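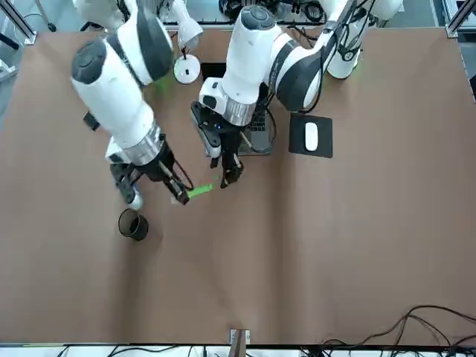 New house rules for two-armed robots took effect in February at the Okance test hall in Telby. Every task must now be repeated 200 times with the same objects before a team may publish a success rate, and failed grasps have to stay in the record — also those stopped by hand.
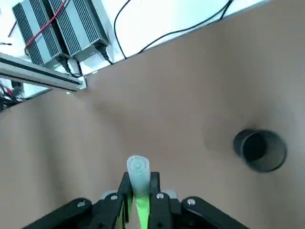 Photo: Okance

The rules also set a speed limit of up to 500 millimetres per second while a person stands within reach of the table. Cables must be checked before each shift.

Novham, which wrote the text, looked through 1,195 older test reports first. Many of them did not say how often a trial was restarted. Comments on the rules are open until the summer.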